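**Hutard adds stone dining tables to Turkby range**

Hutard will add an oval stone dining table to its Turkby furniture range in November. The table seats six and will be sold through Sutanto showrooms.

The top is sealed at the works and needs resealing every 3 years. Delivery to a ground-floor room is included and takes two fitters. Orders placed before noon on a Wednesday are sent out within 15 working days.

"Buyers asked for a stone top with no sharp corners," said Qistina Osman, range manager at Hutard.
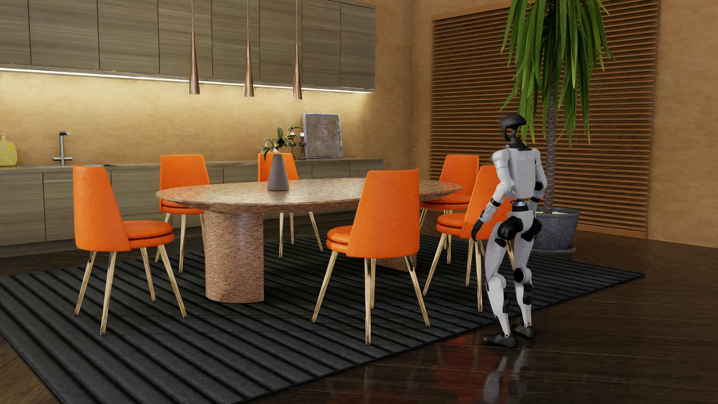

*Oval stone table with orange chairs, kitchen and dining room setting. Computer render.*

Trade price lists are available on request from Hutard.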